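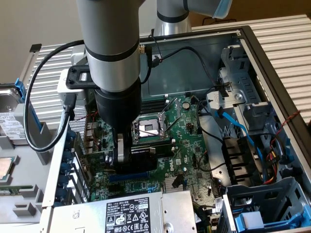
Selitz Whole Grain Cooker, Model 215

The Selitz 215 is a countertop pressure cooker for whole grains, dried beans and mixed porridges. It is built for households that cook grain daily and for small kitchens that serve set meals. The inner pot is unglazed clay seated in a stainless steel sleeve. The sleeve carries the pressure load; the clay is there for even heat and slow cooling.

Capacity and programs

The pot takes up to 500 g of dry grain with the matching volume of water. Smaller amounts cook normally down to one cup. Do not fill past the upper line, and stay below the lower line for beans, barley and oats, which foam.

There are 13 programs. Short grain brown rice, long grain brown rice, millet, hulled barley, pot barley, whole oats, buckwheat, rye berries, adzuki beans, chickpeas and lentils each have their own. The two remaining programs are a soft breakfast porridge cycle and a manual cycle in which time and pressure are set by hand.

The 70 minute soak stage can be added to any program except buckwheat and lentils. The soak water is used for cooking. If you prefer to discard it, soak the grain in a separate bowl and run the program without the stage.

Pressure

Two settings are provided. Low suits millet and buckwheat, which break up at full pressure. High is the default for brown rice, rye and the beans other than lentils. Pressure is released slowly at the end of every program. A manual release valve is fitted on the lid, but grain cooked with a fast release tends to be wet on top and firm at the bottom.

Salt and seaweed

Sea salt may be added before cooking, up to one pinch per cup of grain. A strip of kombu can be laid under beans. Remove it before stirring, or cut it small and leave it in. Soy sauce and miso should be added after cooking, as both stain the clay and the color does not come out.

Seasoning the clay pot

A new pot has to be seasoned once. Fill it to the lower line with water, add two spoons of cooked rice, and run the porridge cycle. Let it cool with the lid on, then empty and dry it. Some fine gray dust in the first water is normal. Repeat if the pot has been stored for a long time.

Cleaning

Warm water and a soft brush. No soap on the clay. The sleeve, lid and gasket can be washed with ordinary dish soap — the gasket comes out by pulling the tab at the rear. Dry the gasket completely before putting it back. The base is wiped only and must not be put in water.

What is in the box

Base unit with fixed cord
Stainless steel sleeve
Clay inner pot with clay lid
Pressure lid with gasket fitted
Measuring cup
Bamboo paddle
Printed cooking chart

Parts and accessories

Replacement gaskets are sold singly. The Tripathi steaming basket fits above the grain and can be used on both pressure settings. The Orkanari clay pot is a direct replacement for the original and has the same fill lines, although its walls are slightly thicker and millet may need the longer time on the chart. Pots from the earlier Selitz cooker do not fit the 215.

Ordering

Sold by Dinadano, direct and through natural food stores. The clay pot is packed separately from the base, so an order arrives as two cartons. Check the pot for cracks before seasoning it. A hairline mark in the surface that cannot be felt with a fingernail is a firing mark and does not affect use.

The warranty covers the base and the pressure lid. Clay parts are covered for breakage in shipping only.

Page revised 2020-06-04. Cooking chart unchanged from the December printing.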